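Prundport plum weekend, worth the drive?
Regional days out > Food and harvest festivals

hobbinsmere
Has anyone been to the plum weekend at Prundport? We're thinking of going in September with my mum and two kids who will eat anything with sugar on it. The leaflet says 124 stalls, which sounds like an awful lot for a place that size. Is it mostly fruit or mostly phone covers?

tansy_and_rue
We went last year and loved it! The growers are all along the harbour wall and they let you taste everything (I came home with 3 kilos of damsons and no plan at all). Get there before 10am or you'll be parking up by the cemetery.

Gladwrack
I'll be the grump then. It used to be a growers' day and now half of it is sponsored by Bouchard and you can't hear yourself think for the stage. The plums were dearer than in my greengrocer's. Flunitz do a much smaller one in August and it's still run by the orchards.

tansy_and_rue
Bit harsh, Gladwrack. The stage is at the far end and it packs up by 4. And the sponsor money pays for the shuttle bus, which my knees were very glad of.

Gladwrack
The shuttle bus I waited 50 minutes for? That one?

hobbinsmere
Ha, ok. What about the dumpling contest, can kids enter? My eldest is dead keen.

ovard_lane
Yes, there's a junior class, I've helped mine with it two years running. We live over in Ovard so we do both festivals, and I'd say Flunitz for buying fruit and Prundport for the day out. Last year there were 253 entries across all the classes so put your form in early. 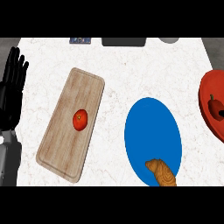
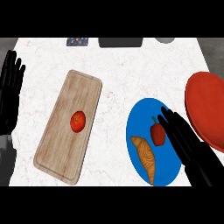
For the junior class they have to make the dough there and then, and you're only allowed to talk, no touching! Practise at home with a timer, as mine went to pieces the first time. Get them used to rolling straight onto a cold hard top too, white marble with a bit of veining like that would be lovely but any smooth worktop does, and go easy on the flour or the dumplings come out like golf balls. Stone the plums the night before, that bit is allowed.

Gladwrack
Sugar lump where the stone was. Only way.

tansy_and_rue
Marzipan, surely??

hobbinsmere
Right, form's going in tonight. Might do Flunitz as well if the car holds up.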